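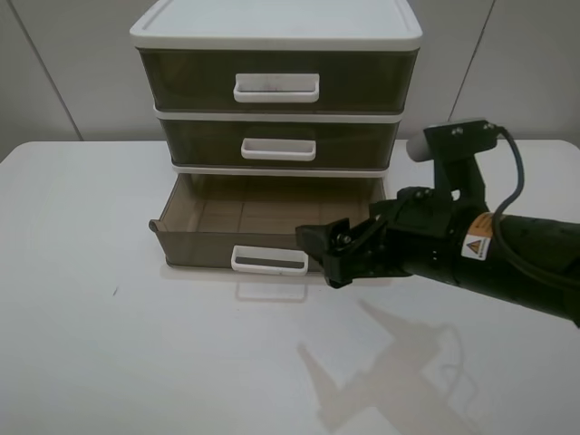

Figure 4. Three-drawer storage unit with the bottom drawer open.

3.2 Residual host cell DNA in clarified harvest

6 min read

We were delighted by how well the short extraction held up at low DNA levels. Harvest from the Donthorpe bioreactor was split into 40 aliquots, frozen the same afternoon and thawed on ice before use. Each was digested with proteinase K, bound to magnetic beads (Clikano) and eluted in a small volume of low-salt buffer. Lakatos and Hassanpour ran the plates separately, on different cyclers, and their standard curves lay almost on top of each other - a lovely result for a method this simple!

Spiked samples told the same story. Recovery stayed within our limits at every level tested, even in the cloudiest harvest, where we had fully expected the colour of the medium to get in the way. Diluting the sample some 1000-fold removed the last traces of inhibition. The Flikus polymerase mix coped better with leftover detergent than the Taheri mix did, so we used it for all later runs.

One aliquot, number 791 in the freezer log, gave no signal in either lab. We repeated it from a fresh tube and it behaved normally, and both readings are kept in the data set. Results for the capture and polishing steps follow in Section 3.3.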